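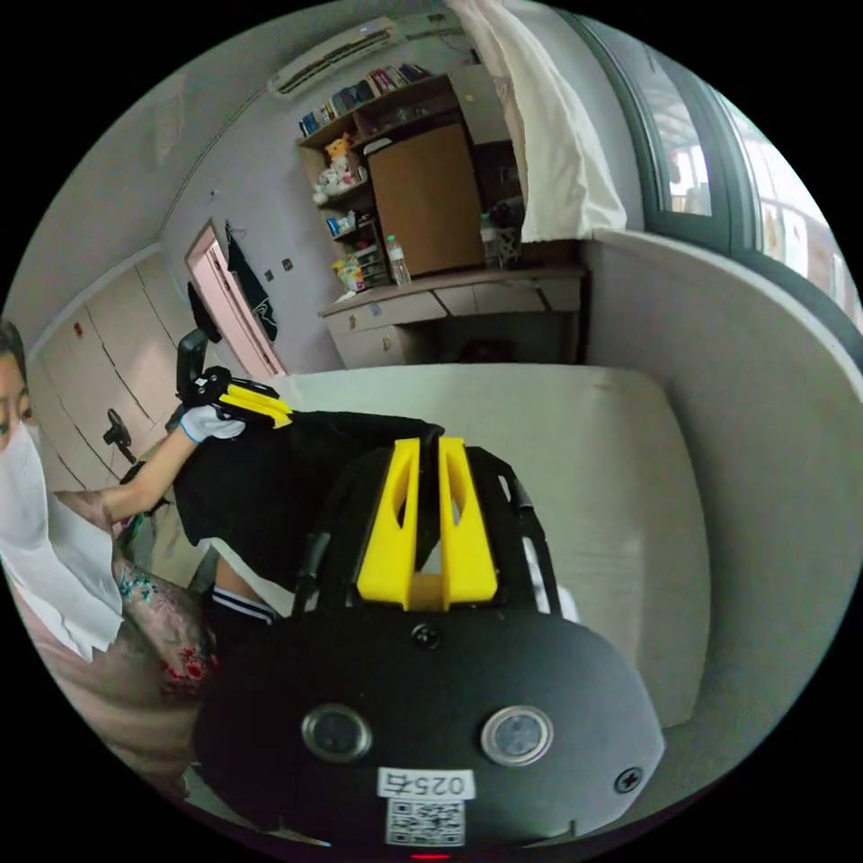

Black fabric with the white border, bedding morning

Hosance House residents' meeting, minutes
Tuesday, March 5, 2019, in the shared room upstairs

Taken down by me again, as I had the only pen. Mi-kyung Shim was in the chair (well, on the floor, but you know what I mean). Apologies from the Camau end of the corridor, who were all at work.

1. Last minutes. Agreed, once I'd corrected the spelling of Văduva. Sorry!

2. Bedding and fabrics. We had a long chat about the big black piece with the white border. Mi-kyung would like it kept as a cover and I said it would make a lovely curtain, and we went back and forth on that for far too long. It stays a cover until April. The floral fabric in red, green and teal is not to go in the charity bag, please, several of us are very fond of it. Anything with a striped trim gets folded with the trim inwards so it doesn't catch.

3. Laundry money. The tin stands at 700 and the new drying rack from Pludinness is 2000, so we are a fair way off. Mi-kyung suggested everybody puts a bit extra in for 3 months and then we look again. Agreed, with some grumbling (mine, mostly).

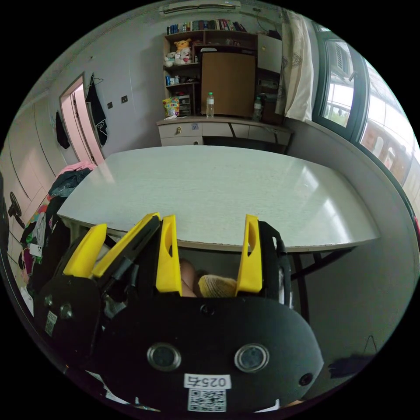
Svenja Zürcher

4. The white table. Everyone likes having it where people can get round it, and it's so much nicer to fold on than a bed! Rule as before: clear it when you're done, and wipe it if you've eaten there. Small cloths and odd bits of knitting keep ending up under and beside it, so have a look down there before you tell the whole corridor you've lost a sock.

5. Shelves. The top shelf is packed with books and really can't take any more. If you bring one in, take one out. There was a proposal to move the stuffed toys to make space, which was voted down very quickly. Winnie-the-Pooh and the white teddy keep their spot. The desk drawers want sorting and I've said I'll do 2 of them before the next meeting.

6. Any other business. Could whoever has the good scissors put them back.

Next meeting in April, same room, Mi-kyung bringing the biscuits.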